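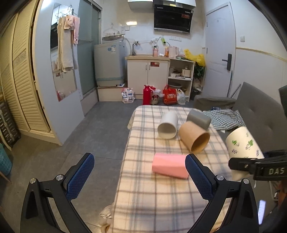
Sonntag ist Aufräumtag, ein Thread 🧵

1/ Kaffee ist drin, Musik läuft, und der Tisch mit der karierten Decke ist heute meine Sortierstation. Alles, was sich unter der Woche irgendwo angesammelt hat, muss einmal da drauf. Vorher wird nichts weggeräumt, sonst wandert es nur von einer Ecke in die nächste (ich kenne mich).

2/ Erste Kategorie: Rollen und Röhren. Warum habe ich so viele davon?? Eine weiße, eine graue, eine aus Pappe und dann noch die weiße mit den grünen Blättern drauf. Die mit den Blättern bleibt, die ist einfach hübsch. Bei der Pappe schwanke ich noch. Altpapier oder Bastelkiste?

3/ Der rosa Schwamm ist ein Riesenklotz und ich liebe ihn. Kommt gleich beim Tisch und danach an der Küchenzeile zum Einsatz. Falls jemand fragt: Farbe war das einzige Kaufkriterium.

4/ Zwischenstand nach 22 Minuten: Ich sitze auf dem Sofa. Ja, ich weiß. Das blau-weiß karierte Tuch liegt hier auch noch rum, das wollte ich eigentlich schon letzte Woche falten. Das graue Kissen ist aber auch echt bequem.

5/ So, weiter! Wenn Küche, Sofa und Waschmaschine alle in einem Raum sind, sieht man halt von überall, was noch zu tun ist. Großer Vorteil: Ich kann eine Maschine anstellen und nebenher den Tisch fertig machen. Großer Nachteil: Beim Schleudern versteht man keinen Podcast mehr.

6/ Küchenzeile. Pinke Flasche, orange Flasche, Wasserkocher, alles einmal hoch, drunter wischen, wieder hin. Die Schüsseln im offenen Holzregal verstauben schneller, als ich gucken kann. Offene Regale sehen super aus, aber würde ich's nochmal so machen? Hmm.

7/ Die gelbe Tüte oben auf dem Regal lasse ich heute in Ruhe. Die ist ein Projekt für März. Die Pflanze drunter kriegt dafür Wasser.

8/ Letzter Punkt ist der Boden, der Mopp lehnt schon bei der Tür. Danach gibt's Nudeln und ich fasse nichts mehr an.

9/ Jetzt ihr: Pappröhren aufheben oder weg damit? Und wie faltet ihr Tücher so, dass sie auch gefaltet bleiben?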